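3. Surface Patterns and Perceived Room Size

Kacper Sadowski
Submitted 2025-03-02

3.1 Background

Printed wall coverings with large motifs are often said to make a small space feel smaller. Most of the advice found in trade brochures gives no source. This part of the report compares ratings of plain and patterned samples collected in September at the Skoleck building.

3.2 Materials

Samples were sorted by motif size, contrast and base color. Large animal and leaf motifs on a pink base were placed in the high-contrast group. Stone patterns were treated separately — they are irregular and have no repeat length.
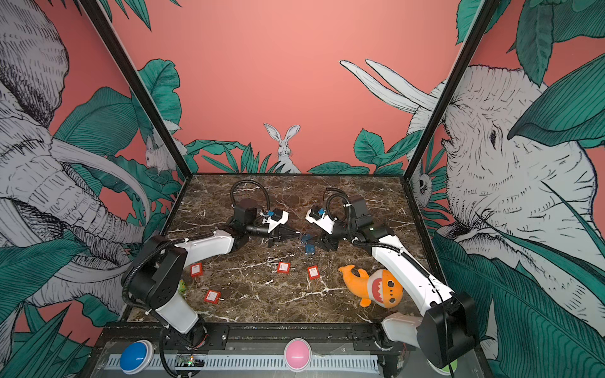
Figure 1. Black-and-white animals and teal-green leaves on coral pink, with dark brown veined marble.

3.3 Procedure

Each of the 32 participants rated every sample on a scale from one to seven, under the same ceiling light. A total of 811 ratings were entered. Sheets with missing fields were removed, which left 698 for analysis.

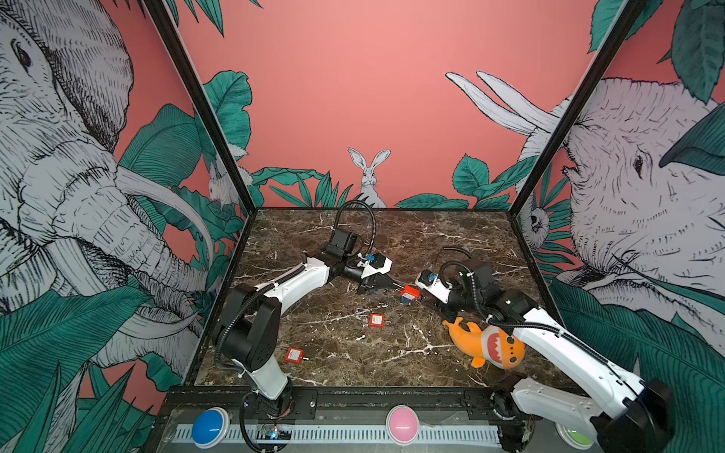
Figure 2. Jungle mural on a pink base beside a dark marble pattern with white veins.

3.4 Results

High-contrast samples were rated as more enclosing than plain ones. Base color had a weaker effect than motif size. Four participants reversed the scale, and their sheets were corrected by hand before entry. The stone group showed no clear trend — the spread was too wide to rank the samples.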